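Section 4: Setting out the side table

Read Section 3 (Assembling the frame) before starting. The Clumgate side table must be standing on its own legs, with all bolts tightened, before anything is placed on it.

You will need:
- the Clumgate table, white
- the round tray
- the round coaster from the accessory bag
- a soft dry cloth
- a small plant in a pot (not supplied)

4.1 Positioning the table

1. Choose a level part of the floor. The table may stand on planks, tile or low-pile carpet.
2. Leave a gap of 26 cm between the table top and the nearest wall. Where the wall is bare brick, measure from the brick that sticks out furthest and not from the skirting board.
3. Press down on each corner in turn. If the table rocks, turn the levelling foot on the short leg until the movement stops.
4. Move chairs, fans and crates clear of the side you will be working from.

CAUTION: Do not stand a table leg on a cable. Route fan and lamp cables behind the legs or along the base of the wall.

4.2 Placing the tray and coaster

5. Wipe the table top with the cloth and let it dry.
6. Set the round tray down first. It goes near the middle of the table, right way up, and should not overhang at any point.
7. Check both faces of the coaster for loose ends. Tuck any loose end back under the next coil with a blunt needle. Do not cut it.
8. Hold the coaster by its edges, one side in each hand, and carry it over to the table. Gripping it by one side will pull the coils out of round after a while.

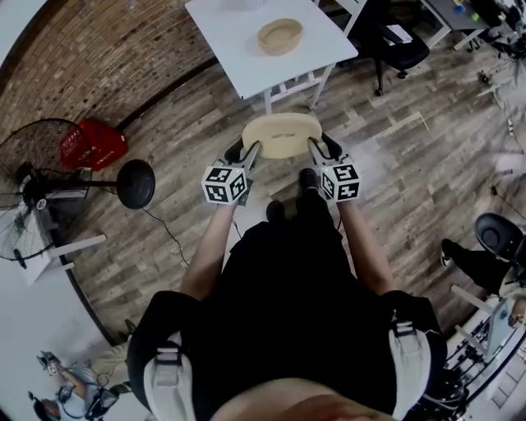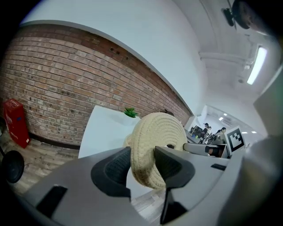 9. Lower the coaster on to the table top and press it flat with your palm. If it curls, turn it over and leave it under a heavy book for 48 hours.
10. Place the plant towards the back of the table. A pot without a saucer must stand in the tray or on a coaster.

Note: The table top is rated for 23 kg, spread evenly. It is not a seat or a step.

4.3 Care

Table top: wipe with a damp cloth. Scouring pads will dull the white finish.

Tray: wipe clean and dry straight away. Do not soak.

Coaster: hand wash in cool water with a little mild soap. Squeeze it in a towel, pull it gently back to a circle and dry it flat. Do not tumble dry. Cups up to 70 °C may be placed on it. Pans straight from the hob may not.

Legs: check the bolts after the first month of use and then every January. The key is the same one used in Section 3.

4.4 Missing or damaged parts

Write to Henrique Teixeira in the Gikiden parts office, giving the number from the label under the table top. Spare coasters are sold singly. Levelling feet are sent free of charge during the guarantee period.

Continue to Section 5: Adding the lower shelf.

Last updated: October 2020

© Gikiden | Contact the parts office | Back to top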